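Print this page | E-mail this page

Ticket 856: Dish rack too big for the table, bowls won't sit right
Opened by: Hryhorii Moroz
Status: open, waiting on me mostly
Product: wire dish rack (Trendavia order, large)

What's wrong

Right, so I'm the one who ordered the big rack, and I'm the one who gets to log it. We swapped over to it when the old Shirazi one finally lost its feet, and on the website the new one looked perfectly modest. Then I unpacked it. It's enormous! It takes the whole front of the table and there's nowhere sensible left to put the washed things down while they wait to be sorted.

Three complaints, in the order people have moaned at me:

The rack comes right up to the front of the table, so I keep catching my sleeve on it.

Bowls tip over in the slots. Plates are fine, bowls just lean back and look at the ceiling.

The games and toys from the back of the table are now mixed up with the crockery, which makes putting anything away slow (and the chessboard is a decent one, I'd like it kept dry).

What I tried first

Emptied the lot and started again with just a small white disc and a brown round thing in the rack. I put the two white bowls off to the right, stacked, and left the cake plate over on the left. The chessboard stayed flat at the back with the yellow car and the little block truck parked on it, mostly out of laziness on my part. I pushed the rack back as far as I dared and it stopped just short of the board. 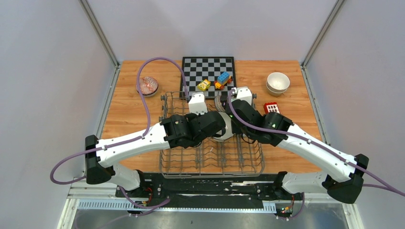 Second go, with a bowl and a cup in

With a bowl in it you see the trouble straight away. The wires run front to back with wavy ones going across, and the gaps those make are lovely for anything flat and thin. A bowl has a fat round bottom, so it finds two wires it likes and lies back on them. I tried the pale green one in the middle, thinking the middle would be steadier. It sat there, tilted, facing up. If it goes in like that straight from the sink it'll hold a puddle, so that's no good to anyone.

The patterned cup I laid on its side further back, and to be fair I'm fairly happy with that. It's a nice cup, little light and dark decoration in a band round the outside, and I'd sooner have it lying down than balanced upside down on wires.

The other bowls I kept out of the rack altogether and lined up loosely down the left. One with a red and white pattern inside, an off-white one with a thin dark rim, and so on. It does work as a waiting area but it uses up that whole side.

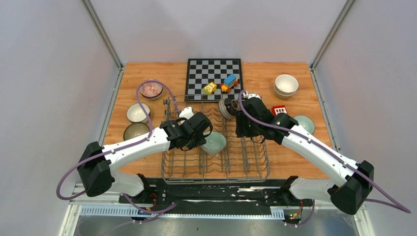

The other thing I got wrong was the board. I'd shoved the rack back a bit more to save my sleeves and ended up with the back of it sitting over the near edge of the chessboard. No harm done that I can find, but wires on a printed surface is asking for scratches, and drips would be worse. So either the board goes or the rack does.

I did ring the Trendavia helpline and was on hold for 24 minutes. The chap was very pleasant and told me bowls should go in "at an angle, facing down", and I said yes, I'd love that, how? He's sending a leaflet. I also looked at the Tristura one, a smaller rack with a separate bit for cups, but it's out of stock until June and I'm not sure I trust myself with measurements any more.

Where we are now

Board to come off the table before any washing up. Toys to go back in the Dollgate box (please, whoever gets them out, they have a box).

Bowls face down on a folded tea towel at the left, not in the rack.

Plates in the rack, plus cups on their sides.

Rack turned sideways, to be tried next. I haven't done this yet. I think it'll fit but I thought that last time as well.

If turning it doesn't help I'll send it back, which has to be done by post and in the original carton. The carton is currently flat behind the door with a footprint on it. I'll leave the ticket open until I've had a proper go.

Last edited 15/04/2026

Comments (5)

mags_t: We've got the same sort of rack and I hook bowls over the tall wires at the end so they hang facing down. Only works with the deeper ones.

Hryhorii Moroz: Ooh, will try that with the green one, thank you!

dripdry: Tea towel for bowls is what my mum did for forty years. Change it halfway through if there's a lot.

P.: Can I have the old rack if it's still about? I don't mind the feet.

Hryhorii Moroz: It's under the sink, help yourself.

Print this page | E-mail this page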